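3.2 How we talked to walkers at the tea houses

I should say up front that I never meant to write a paper about walking holidays. I went on the Bhatia route in March because my knees had ruled out anything higher, and I came home with so many questions about who else was on that path (and why!) that a survey felt like the only way to quiet them down.

The route itself is gentle. You sleep low, you pass through a village most mornings, and the longest day still gets you to your bed before 4 p.m. if you don't stop too often for tea. I stopped too often for tea, and so did nearly everyone I met, so that is where the interviews happened. I asked each walker the same set of questions and then let them wander off topic as much as they liked. In the end I had 201 completed interviews, all of them with people who had walked at least one full stage.

Figure 3. Cloths on a light wooden tabletop.

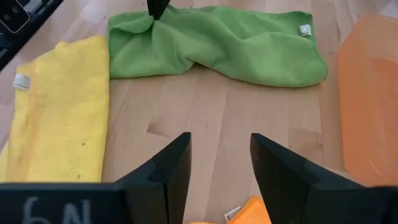 3.3 What people said they came for

I had expected the mountains to win by a mile. They did come up a lot, but when I asked for the one thing people would tell a friend about first, the answers were all over the place: a breakfast, a schoolyard full of kids, a bridge, a dog that followed them for two days. The operators' brochures (I read the ones from Flokeo and Tretel cover to cover) lead with peaks on every page, and I think they are underselling the rest of the trip.

Short trips also turned out to be a choice for far more people than I'd guessed. I went in thinking that walkers on an easy route were warming up for a hard one. Only 37 of mine had a longer trek planned. The others were perfectly happy with what they had, thank you, and a few were a little annoyed at me for asking.

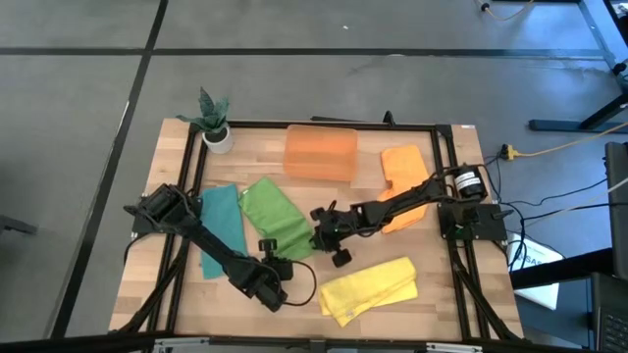

Price hardly came up unless I raised it, and then I couldn't get people off the subject. Walkers who had booked the whole thing from home mostly had no idea what their bed or supper cost, while those who paid as they went could tell me to the last cup. I'd love to know whether that changes how much they spend in the villages, but my notes aren't good enough to say. Curkville, the nearest comparison I could find in print, is a hill route with road access the whole way, so I'd be careful about leaning on it.

3.4 Some weak spots

I only spoke to people who were willing to sit down, and that leaves out the fast walkers almost completely. I also did every interview in English. Guides and porters are missing too, and I regret that more than anything else here, so they come first on the list for next season.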